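Teaching by hand: pictures from the egg and tray task

My name is Donnie Cowie and I look after data collection at Rastesik. On this page I put some pictures from our handling work, in which a person does a small task with two hand-held grippers and the recordings become examples for the learning system. The system is called Welum. It has never seen our kitchen shelf, so we must show it everything from the beginning.

The task is easy to explain. A small white object must go into a clear tray, and the left and the right hand may both help. One set is 40 recordings, and we have planned 190 sets until January. Each person works for 8 minutes and then gives the grippers to the next one, as the wrists become tired sooner than one would think.

Two views are saved: one from the head, and one from the gripper itself.
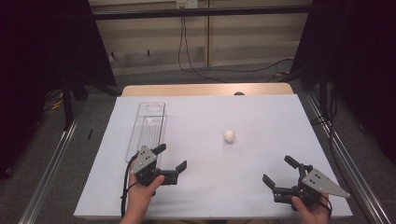
Head view, with the egg between the two open grippers.

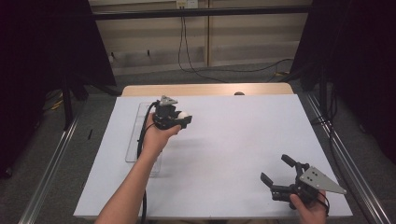 Head view again. The left gripper is holding the white ball and the right one is open.
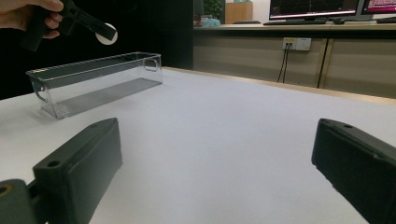
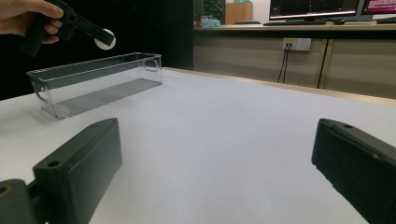 Last two pictures: the view from one gripper, with the clear bin on the left and the other gripper held in a hand behind or above it.

Clear plastic is difficult for Welum. In the early tests it often mistook the rim of a tray for the edge of the table, and for this reason we keep the tray in the task and change its place between the sets. People who record for us are asked to move at a normal speed, and not to repeat a movement only to make it look nicer. A failed attempt is kept also, but with a mark in the list.

The gripper notes were written together with Lindqvist. The older pages of our group, from 2008 on, are still found under Cokow in the archive.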